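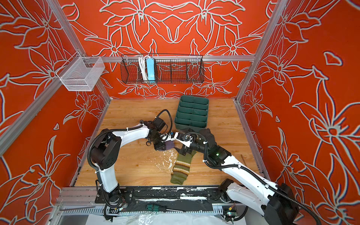

# Sock sorting FAQ

Updated Sunday, February 21, 2010. Same questions keep coming in so putting them all on one page. Ask Eamon Dolan if yours isn't here.

## What do I do first?

Everything out on the table. All of it, in one go. Stripes are easy, pull those first. Plain dark ones last, and by a window if you can.

## My dark ones all look alike. Help?

Purple-gray, charcoal, faded black... yeah. Hold the two cuffs side by side. Check ribbing and length before color. Color lies under a yellow bulb.

## What kind of tray?

Anything with compartments. Dark green plastic one works fine, so does a cut-down shoebox. The Sirora tray fits most dresser drawers, the Lawal one is deeper and better for wool. Measure the drawer first!! We get a lot of returns in January from people who didn't.

## Fold or roll?

Roll for trays. Fold if your drawer is shallow. Don't ball them with the cuff turned over, it stretches the elastic.

## How many fit?

Thin dress socks, up to 42 in the big Brornar tray. Hiking socks, way less. Never tried to find out.

## What about singles?

Own compartment, at the back. Keep them 2 washes. Then they're rags. Good for shoes, good for dusting blinds.

## Can I sort on a wood table with old paint on it?

If teh paint is dry, sure. Run your hand over it first, rough spots snag knits. Lay a towel down for anything thin.

## Where do cords and junk go?

Not in the sock tray. Wire mesh basket on the wall, power strip and coiled cable go in there, table stays clear for laundry. Screwdrivers too, when you get around to it.

## Do you ship trays?

Clilville pickup only right now. Maybe later.

## Tray smells like plastic?

Warm water, dish soap, leave it out overnight. Dry it completly before any socks go in.

## Dividers came loose

Push them down from the middle, then the ends. Still loose? Bring it back, we'll swap it.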